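Paper Cups, Deposits and the Village Hall Kitchen

The question of how a small venue should serve drinks has occupied this blog before, and readers have written to ask whether the position set out last spring still stands. It does in part. What follows is a revised statement of my views, prepared after a second season of helping to run the refreshments at Nurnwood Hall and after a long exchange of letters with Hậu Đào, who manages the same duties at Betberg.

The hall at Nurnwood holds events through the year, but the bulk of its trade falls between February and the end of summer. During that period the kitchen issued 3,000 cups. Each of these had to be bought, stored, carried to the counter, handed over, collected and disposed of. The cost of purchase was modest. The cost of the remaining steps had never been recorded, and it proved to be the larger of the two.

Storage deserves the first mention. Cups are light, but they take up a great deal of room, and the cupboard behind the stage was designed for folding chairs. When a full delivery arrives, the chairs are moved to the corridor, and the corridor is a fire exit. The matter was raised with our supplier, Llorente, whose office agreed to split the order into two deliveries. The arrangement has worked well, although it requires that a person be present at the side door at 7 in the morning on both occasions.

The second matter is collection. Bins placed beside the main doors fill quickly and are then used as a shelf. Guests set their cups on the lid, on the window ledges and on the piano. The piano has now been fitted with a padded cover, and a sign has been placed on it. The sign has had no effect that I can measure. Moving one bin to the middle of the long wall, away from the doors, did more than any notice. People finish a drink where they are talking, and they will walk a short way to be rid of the cup if the bin is in sight.

A third matter is what is left inside the cups. Guests treat an empty cup as a small bin of its own, and into it go napkins, tea bags, bottle tops, fruit peel and cans. Our waste contractor, Grundard, will not accept paper that has other materials mixed in with it. Every cup must therefore be emptied before it is stacked.

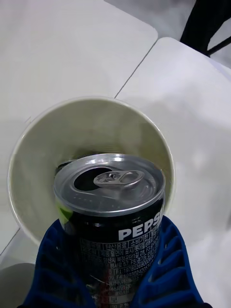
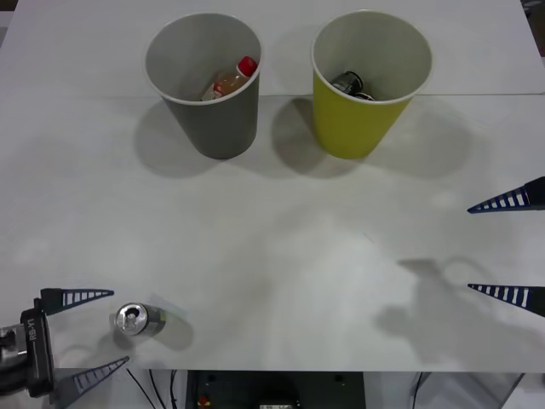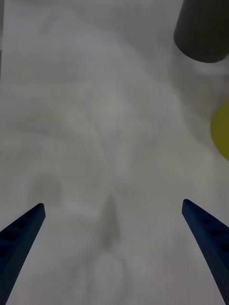
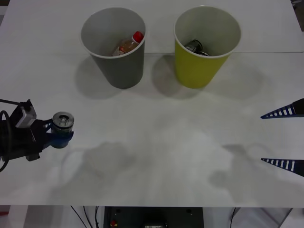
The practice adopted at Nurnwood is to sort at the counter, before anything is carried to the yard. Three crates stand under the serving hatch. Liquids are poured into a bucket, metal and plastic are dropped into their own crates, and the cups are stacked last. One person working steadily can clear an ordinary evening in the time it takes the others to put the tables away. Sorting in the yard was tried for a month and was abandoned on account of the wind.

Hậu Đào takes a different approach at Betberg, and it is only fair to set it out. The hall there withdrew disposable cups entirely and purchased 700 glasses, to be lent against a small deposit. Guests pay when they collect the glass and are repaid when they return it. According to the letters I have received, breakages have been fewer than feared and the floor at closing time is very much cleaner. The difficulty lies in the queue. Repaying deposits at the end of a concert, when every guest wishes to leave at once, requires a second table, a second cash box and a good deal of patience.

There is also the question of washing. Betberg has a commercial dishwasher, installed when the kitchen was rebuilt. Nurnwood has a double sink and a water heater that supplies one side of it. I have done the washing up for a wedding party in that sink and would not ask another person to do the same. Until the plumbing is replaced, the glass scheme cannot be copied here, whatever its merits. A quotation has been requested and will be reported on this page when it is received.

Several readers proposed that guests be invited to bring their own cups. This was permitted at the spring book sale, and the response was encouraging among those who live within walking distance. It was less so among visitors from farther away, who had not seen the notice. There is some uncertainty over measures as well, as a personal mug may hold twice what the price list intends. For tea and coffee this is of little importance. For the mulled cider it led to a disagreement that I would prefer not to see repeated.

Regarding hot drinks in general, I withdraw my earlier recommendation of the ribbed double-wall cup. It keeps the hand comfortable, but it does not nest closely, and a sleeve of them takes up far more of the shelf than a sleeve of the plain kind. A plain cup filled a little short of the rim is satisfactory for most guests. Lids should be kept behind the counter and given on request. When they were left out in a basket they were taken by the handful, chiefly by children, who wore them.

On prices, the hall will continue to charge the same amount for a drink whether or not the guest brings a cup. A discount was considered. It would have required a new line on the price list and small change that we do not have at the opening of the evening. Those who feel strongly on this point are welcome to write.

The order for the coming season has been placed at a slightly reduced quantity. The side door will need to be opened for the first delivery, and I should be grateful to hear from anyone who holds a key and rises early. The spare key is no longer kept under the planter.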